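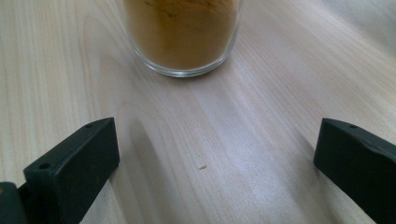

How many examples does a learning system need before it can pick something up by itself?

More than you would like, and the count matters less than how different the examples are from each other. We got further with 3,000 short, varied ones than we expected to.

Speaker notes, afternoon session, Gruvcombe

Slide 1. Title
Say hello, say which group I'm from (Wornthorpe, the kitchen tasks group). Talk runs 30 minutes with questions. Ask people to hold the long questions.

Slide 2. What we collect
Leave this one up for a bit.
A person holds the gripper and does the task by hand. The camera on the gripper records what the fingers are facing. One example is one reach, from the start position to letting go.
Glass containers came into the plan in August. Clear glass with powder in it: the powder is easy to find, but the outside of the glass is mostly bright edges. The fingers have to close on the glass, and the system tends to aim at the powder. Point out the thick clear bottom under the powder. It throws off the height.
Fingers start wide open. That's the rule for every reach in this set.

Slide 3. The table
Pale wood, strong grain. We left it bare on purpose.
First set was all on one table. The system learned that table. Moved to a gray counter, it stopped short or reached past.
Now every object gets recorded on at least three surfaces. Shadows from the fingers stay in. Don't spend time on lighting here, there is a question about it every time.

Slide 4. How a session goes
Read these out, don't explain each one.
Set the object down by hand, anywhere within reach.
Back the gripper off to the start position.
Press record, wait for the tone, reach.
Close, lift, put down, open.
Move the object before the next one. A hand's width is enough.
People forget the last step when they get tired. We found a run of 17 with the cup in the same spot. Kept one, dropped the others.

Slide 5. Morris
Morris is our sorting tool. It plays each example back at double speed and a person marks it keep, fix or drop.
"Fix" is nearly always a bad start or end point. Trim it and it's fine.
Up to 171 examples checked in a morning by one person. After lunch it goes slower. We stopped booking checking for Tuesday afternoons, when the room is needed for something else anyway.

Slide 6. What we drop
Recording started late.
Fingers never closed on anything.
The person's other hand came in to help. This one is hard to catch because the result looks good.
We do keep slow reaches, and reaches with a correction halfway. The old Eritz set had those taken out, and the system trained on it had no idea what to do once it was slightly off. Putting corrections back in was the biggest single change we made.

Slide 7. Results so far
Chart only. Opaque cups are the top line, clear glass the bottom one.
Say plainly that clear glass is still behind. Failures are mostly one finger touching down on the rim. If someone asks about tape on the glass: yes, we tried it, it helped, and we took it off again. We want plain glass to work.

Slide 8. Next
Lids. Containers close together. Two sizes of glass in one session.
Ask whether anyone has a good way to label how full a container is. We do it by eye and two people rarely agree.

Backup slide, only if asked about cost
Most of the time goes into checking. Recording is the quick part. The sheet with hours per task is in the handout, last page.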